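Potton Campus
Materials and Everyday Products
Week 9 handout: Plastics in use, wear and care

Read this before the tutorial. It covers the second half of the lecture and the reading from the Rorkau notes, sections 3 and 4.

1. Thermoplastics and thermosets

A thermoplastic softens when heated and hardens again on cooling. Polyethylene, polypropylene, ABS and nylon are in this group. A thermoset cures once and cannot be remelted; epoxy and melamine are the usual household cases. Most of the moulded articles you brought in for the sorting exercise were thermoplastics, and the recycling code on the base will usually tell you which one.

Elastomers sit apart from both. They stretch and recover, and their hardness is given on a Shore scale. Remember that Shore A and Shore D are separate scales. A reading without its letter means nothing, and marks were lost over this in the first assignment.

2. Colour

Colour in a moulded part normally comes from pigment mixed through the polymer before moulding, so a scratch shows the same colour underneath. Painted parts behave differently and chip at the corners first. Pale colours show handling marks sooner than mid-greys. Titanium dioxide is the common white pigment and also gives some protection against ultraviolet light.

Yellowing in older ABS is often blamed on the flame retardants. The Rainer paper argues that the base polymer matters as well. You don't need the chemistry for the exam, but you should be able to say that light and heat both contribute.

3. Surface finish

A matte finish is produced by texturing the mould cavity, either by etching or by blasting. It hides sink marks and flow lines, which is why it is common on housings. The drawback is cleaning: fine texture holds skin oil and dust, and scrubbing hard will polish the high points and leave a shiny patch.

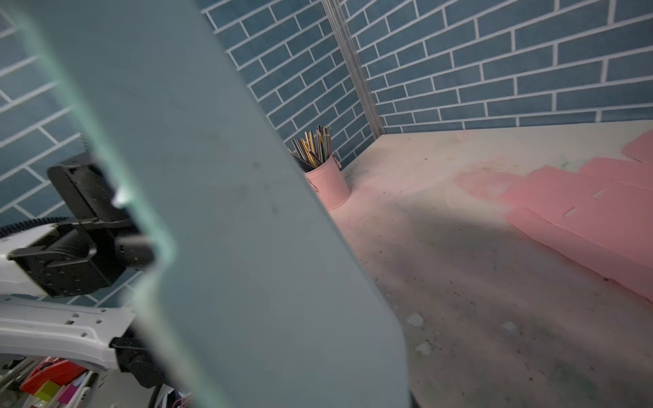

For general cleaning use warm water, a little neutral detergent and a soft cloth. Avoid acetone on ABS and polystyrene. Polycarbonate is also attacked by some alkaline cleaners, and the cracks may not appear until days later. Try any new product on a hidden face first.

4. Fatigue and hinges

Polypropylene makes a good living hinge. The thin section should be flexed soon after moulding, while still warm, to line up the polymer chains. In the Prenberg test the moulded hinge samples were opened and closed 2,000 times. Read the results table with the temperature column in mind, as the cold samples were run on a different rig.

For the tutorial

Bring one plastic article that has failed in use. Write up to 300 words on the material, where it failed and the likely cause. Tutorials start at 11 and the samples go back in the labelled trays at the end.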